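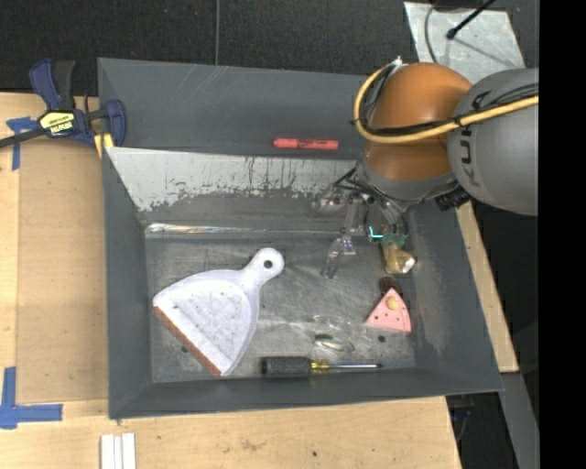 Robot arms still slow at tidying up, Ellmont trial finds

June 19, 2022

A robot arm can clear a bin of mixed household items, but it takes far longer than a person and still needs someone close by, according to results released by Arusora, an automation company in Flemville.

The company ran 3,353 picks at its Ellmont workshop, ending in May. The arm had to reach into a bin and lift out one item at a time, with things like a dustpan, a screwdriver and small toys all in together.

Clearing a full bin took the arm 11 minutes on average. Staff doing the same job by hand needed less than one.

Domnica Radu, who led the trial, said flat and see-through items caused the most trouble. "A dustpan has a handle, so you'd think it would be easy," she said. "It depends which way it's lying. If the handle is down against the floor, the fingers slide off."

Nearly 20 percent of picks had to be tried again. Items resting against a wall of the bin were also missed more often – the gripper has less room there.

Thanasis Drakos, who runs a hardware store in Flemville and watched a day of testing, said he would not buy one yet. "I've got returns to sort every night," he said. "I can't wait on it."

Arusora plans a second round with 39 new items, including cleaning cloths and extension cords. No price has been set for a store version.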